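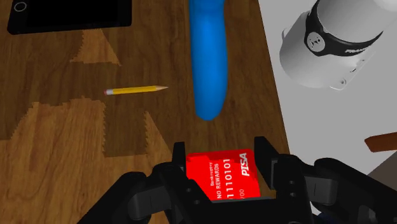
The returns room at Stadach used to be the loudest part of the building. Radio on, four people around a long bench, bins of lost stuff coming in from hotels and rental cars. Phones, pencils, toys, bank cards. Lots of bank cards.

Now there are two benches and two arms. And Gorazd Golob, who ran the old bench for years, spends most of his morning at a screen.

"I miss the junk," he says. "I don't miss my neck."

The company sorts lost property for other businesses. 4000 items in a slow month, a lot more by April. Every piece gets picked up, turned, read, logged, put in a tray. Dull work – and hard on the wrists. Two sorters were out with strain the winter before the arms came in.

The software is from a small outfit called Trostum. They train the gripper on simulated tabletops first, all kinds of clutter, then move it over to the real bench. A credit card is the classic headache. Thin, slick, easy to drop, and you need the number side facing the reader. The practice cards carry joke text, NO REWARDS and so on, so no real account gets anywhere near the training runs.

Golob's job now is exceptions. The arm gives up, a light goes amber, he takes a look. On the day I visited, the system logged 871 items before lunch and kicked 2 trays back to him in the last half hour. One was a tangle of chargers. He did it by hand in under a minute and looked pretty pleased.

Not everyone is. Hrvoje Nikolaidis moved to the packing side when the bench was cut down. Same pay, worse hours. He starts at 5 a.m. now. He says the retraining they were promised was one afternoon and a handout. "They asked us what the machine should learn. Then they wrote it down and thats it."

Management says a second course is coming. No date yet. Nikolaidis has his name on the list anyway.

The radio is still there, by the way. Golob keeps it on low, next to the amber light.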